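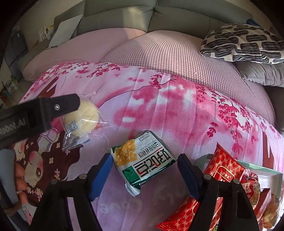
Seat covers that don't slide about, do they exist?
Flukero Home Forum > Living room > Sofas and soft furnishings
2667 views

plumduff30
Posted 2023-06-06
Right, I've had enough. Grey sofa, two seat covers, both pink, one smooth and one waffle. Every evening I tuck them down the back and every morning the smooth one has crept forward and is hanging over the edge like a tongue. The waffle one behaves a bit better but it sheds fluff on my black trousers. I also chuck a big printed throw over the lot when we're eating crisps in front of the telly, and that makes it worse as the whole pile moves together. What are you all using? I don't want to spend a fortune, it's a perfectly good sofa and I only want to keep it clean.

tansy_and_rye
Foam pipe lagging! Cut it to the width of the seat and shove it down the gap behind the cushions, on top of the cover. Cost me next to nothing and I haven't had to re-tuck in weeks.

oldgatepost
Tried the lagging, it popped out every time my husband sat down. He's not a gentle sitter. I bought the Plelska non-slip mesh instead, the stuff you put under rugs, and cut it to fit. Much better under a smooth cover.

tansy_and_rye
You have to push it right down, mind. If you can see it it's not far enough in.

oldgatepost
It was right down!

marrowfat
Unpopular opinion, but why bother with covers at all? Sofas are for sitting on. Ours has been hoovered once a week and sponged now and then and it still looks fine. All these layers just mean more washing.

plumduff30
You clearly don't live with my lot, marrowfat. Tea, biscuits, felt tips. I'd rather wash a cover than scrub a sofa.

kettleside
With you on the covers. For the fluff, wash the waffle one on its own, cool, no softener, then give it a good shake outside. Mine stopped shedding after the third wash. Softener makes them slippery as well, so leave it out of the smooth one too.

marrowfat
Three washes to make a thing usable, I rest my case.

nettlebed319
Does the mesh mark the fabric? I had some under a rug (not Plelska, a cheap roll) and it left a sticky grid on the floor.

oldgatepost
Not so far, but I lift it when I hoover. Wouldn't leave it down all summer.

plumduff30
Going to try the mesh under the smooth cover and leave the waffle as it is. No softener from now on, I've been drowning them in it. Will report back at the end of June.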